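7. When the arm stops over an open case

Good news first: a protective stop during PC teardown looks dramatic and is nearly always easy to clear! The Durik cell would much sooner freeze than lean on a motherboard, and once you've done this routine a couple of times it takes hardly any effort. Read the whole section before you touch the pendant, though. Most of the bent parts we hear about got bent during recovery.

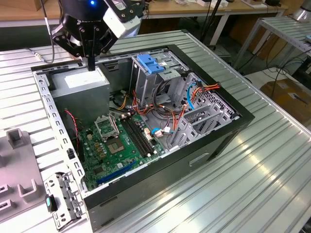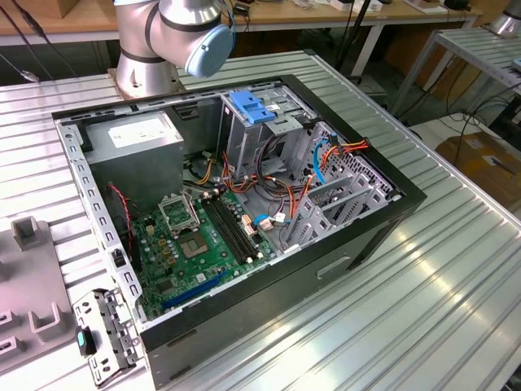

Figure 7-1. Tower on its side on the ribbed bench, CPU retention frame raised, in both views. The closed fingertips over the power supply are in the first view.

CAUTION: Keep your hands out of the case while the arm has power. A stopped arm can still move when the brakes release.

7.1 Clearing the stop

1. Leave the case exactly where it is. Sliding it out from under the tool is the quickest way to snag a cable loop.

2. Write down the fault code. Code 86 means the tool met resistance on the way down. Code 390 means the arm lost its reference position (see 7.2).

3. Look at the fingertips from two sides. Check for wires between the fingers and for contact with the power supply, the drive bay or the raised CPU frame.

4. Switch to Manual and set the speed slider to its lowest mark.

5. Jog straight up in the tool direction until the fingertips are well clear of the tallest part of the case. No sideways moves yet, please!

6. Press the emergency stop, then tuck back any loose power leads by hand.

7. Release the emergency stop, reset, and run Home from the Recovery menu.

NOTE: If the arm won't jog up, don't push it by hand. Go to 7.3.

7.2 Code 390

Run Find Reference with the bench clear of cases. If the code comes back after the second try, power down fully, wait for the pendant screen to go dark and start again. Mireille Srour worked out this order on our Ramar bench and it's been wonderfully dependable.

7.3 When to call us

Lock out the power and contact Nolleck support if code 86 appears twice on the same case, if a fingertip is chipped or no longer meets its partner, or if the cycle counter has passed 4,000 without a gripper check. Ask for Toshio Yagi or Damián Insaurralde, and have the fault log open at the last entry.

Revised 6 Jan 2023. Replaces the recovery page in the March printing.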